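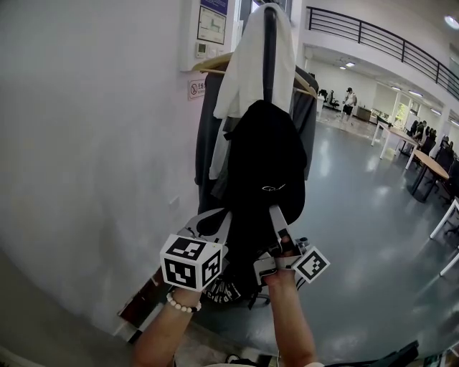
Gevinell G2 Hand-Held Gripper: planning and budgeting

The G2 is a two-finger gripper you hold in both hands and work yourself, so your team can record tasks before you've paid for an arm to do them. Most buyers price the arm first and remember the recording later, usually in July, when the money has gone.

What to budget for

Gripper, marker cubes and cables: one kit per operator. Sharing a kit sounds thrifty until two people want it on the same morning.
Spare finger pads: one set for every 300 recordings. Black jackets and backpack straps are harder on them than you'd think.
Operator time: 90 minutes a session, then a break. Forearms have opinions.
Props: a coat rack and whatever your colleagues have left on it. Free, unless they want it back.

Lead time is 28 days from our Bristley warehouse. Rush orders are possible and priced to discourage you.

Choosing your first task

Ruth Tunstall, who handles trial bookings, steers new customers toward clothing. Garments sag and hide their own hangers, and a cap brim gives the jaws a narrow edge to find. If your budget only stretches to one task, pick something as annoying as the job you really want done.

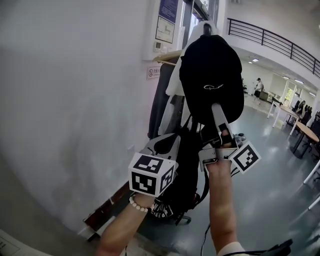
G2 at the coat rack, jaw against the brim of a black cap.

Quotes and trial kits: ask for Ruth or Terence Pilkington. Prices were last revised on 1 September 2020 and exclude freight. Colour options: grey and white, supplied together whether you like it or not.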